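How to Book a Private Dinner for a Group at a Restaurant

Booking a table for four takes a minute on a phone. Booking for a group of 21 takes several emails, a deposit and a menu that has to be agreed on ahead of time. The steps below cover a seated dinner in a private or semi-private room, the kind people plan for a retirement, a rehearsal dinner or a company night out.

Step 1. Settle the head count first

Ask your guests for a yes or no before you call anyone. Restaurants set their room and their minimum by the number you give them, and a number that moves a lot will move the price too. If you are waiting on a few people, give the restaurant the lower figure and ask how many seats can be added later.

Write down dietary needs at the same time. "Vegetarian" and "no shellfish" are easy to pass along. "Picky" is not something a kitchen can use.

Step 2. Ask for the events contact

Don't use the online reservation form for a large party. Most forms stop at eight or ten guests. Call between 2 and 4 in the afternoon, when lunch is finished and the dinner rush hasn't started, and ask who handles private events. At Rallari, where I have booked twice, that person was Andor Vass, and he answered email much faster than the phone.

In your first message, include:

The date and one backup date
Arrival time and the time you want to sit down
Head count
Whether you want a closed room or just tables together
Your budget, with or without drinks

Step 3. Understand the minimum

Many restaurants don't charge a room fee. They set a food and beverage minimum, and you pay the difference if your group spends less. Ask whether tax and service are counted toward it. Usually they aren't.

For our December dinner the final bill came to $2389, including tax, service and a cake fee I had missed in the contract. The minimum itself was well under that. Read the extras page carefully. Common extras are cake cutting, corkage, printed menus, a microphone and valet parking.

Step 4. Pick a set menu

A limited menu gets food to the table at the same time. Two starters, three mains and two desserts is plenty. Ask if starters can be served family style, which saves time and gives people something to do while the last guests find their seats.

If one of the mains is a steak, ask how the kitchen handles temperatures for a group. Some will cook each to order. Others serve them all medium and tell you so in advance.

For drinks, you have the choice of an open bar, a bar with a limit, or wine on the table with everything else paid for by guests. I prefer wine on the table. Have the restaurant open only a few bottles at a time and check with you before opening more.

Step 5. Pay the deposit and get it in writing

Expect to sign a short contract and leave a card. Our deposit was $100, and it came off the final bill. Check the cancellation date and put it on your calendar. Also check the date the final head count is due, because you will be charged for that number even if fewer people show up.

Step 6. Sort out where people are sleeping

If guests are coming from out of town, send the lodging details along with the dinner details in one message. Choose a place within walking distance of the restaurant if you can. Ask about late check-in, parking and how many beds are in each room, and don't assume a sofa counts.

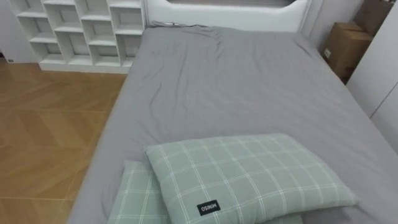 If some guests are staying at your own home, tell them what time you plan to leave for dinner and who is driving. Jonas Wyss and his wife stayed with us and we took one car, which meant one less parking space to find. Book rides home early in the evening if the restaurant is outside the center of town.

Step 7. Confirm two days before

Call or email with the final count, the arrival time and the name on the card. Ask for the name of the server or captain who will be running the room. Send over your seating chart if you have one, with the dietary needs marked by seat.

Bring place cards yourself unless the restaurant has offered to print them. Drop off the cake before 5 p.m. and label the box with your name.

Step 8. On the night

Get there 30 minutes early. Check the room temperature, the music level and the table layout. Give any speech times to the captain so plates aren't being cleared in the middle of a toast. Between the main course and dessert works well.

Ask for the bill to be brought to you away from the table. Go over it line by line before signing, and look at whether service has already been added. Ours had, and Zuzanna Stępień, who was splitting the cost with me, nearly tipped a second time on top of it.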